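Accueil Dossiers Sciences Histoire Cuisine Jeux

Les nouilles instantanées : que faut-il croire ?

Sur un paquet de nouilles, on lit souvent « prêt en 3 minutes ». Tu as déjà vérifié avec une montre ? Moi, oui. Le chronomètre démarre quand l'eau bout déjà, et personne à la maison n'a une casserole qui bout toute seule. Pour 500 millilitres d'eau froide, compte donc le temps de chauffe en plus.

Pourquoi cuisent-elles si vite ? Elles ont déjà été cuites une première fois, à la vapeur. Ensuite, l'usine les sèche, souvent en les plongeant dans l'huile chaude. L'eau s'échappe et laisse de petits trous. Dans ton bol, l'eau bouillante rentre par ces trous et la nouille redevient molle.

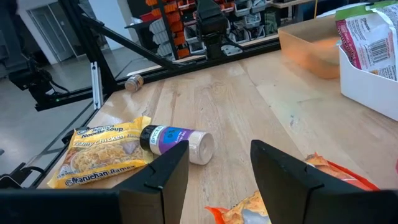
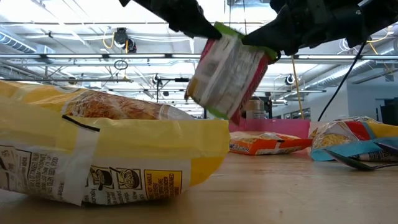
Passons au goût. « Saveur poulet » veut-il dire qu'il y a du poulet ? Pas forcément. Il faut lire la liste des ingrédients, écrite en tout petit : ce qui pèse le plus lourd vient en premier. Si le poulet arrive après le sel et le sucre, je me méfie. La photo appétissante, avec son œuf et ses légumes, porte parfois la mention « suggestion de présentation ». Autrement dit, à toi d'acheter l'œuf.

On raconte aussi que ces nouilles restent des jours dans l'estomac. J'ai cherché des preuves solides et je n'en ai pas trouvé. Le sel, lui, est un vrai sujet : il se cache surtout dans le sachet de poudre. Tu peux n'en verser que la moitié et goûter avant de décider.

Et demande à un adulte pour l'eau bouillante.

Commentaires

Espiritu : Mon fils a fait le test de la montre. Bien plus long que promis !

Prillum : Il existe des nouilles séchées à l'air, sans friture. Vous auriez pu en parler.

Astadum : La moitié du sachet, c'est fade quand même.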